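Why Does Bread Turn Brown?

Hi, I'm Savita, and I bake a LOT. My neighbor Ailbhe is seven and she asks me questions the whole time I'm doing it. Last Thursday's was a good one: "Why does dough go in white and come out brown?"

So let's look inside the oven! Dough is mostly flour and water, and flour is full of teeny bits called proteins and sugars. When the outside of the dough gets really hot, those bits bump into each other and join up to make new stuff. The new stuff is brown, and it smells amazing (that toasty smell that gets you out of bed? Yep, that's it).

Grown-ups call this the Maillard reaction. You say it "my-YAR."

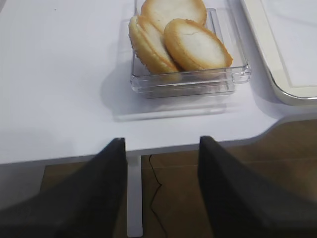 Why isn't the middle brown too?

Rip open a roll and the inside is pale and squishy. That's the water's fault! The middle stays damp, and damp dough can't get much hotter than boiling water. The crust dries out, so it gets a lot hotter and browns away happily.

Try it with toast

Ask a grown-up to help with this one. Toast one slice for a short time and another for longer, let them cool, then sniff and nibble both. Ailbhe says the darker one tastes "like nuts and campfire." I like mine pale, with far too much butter.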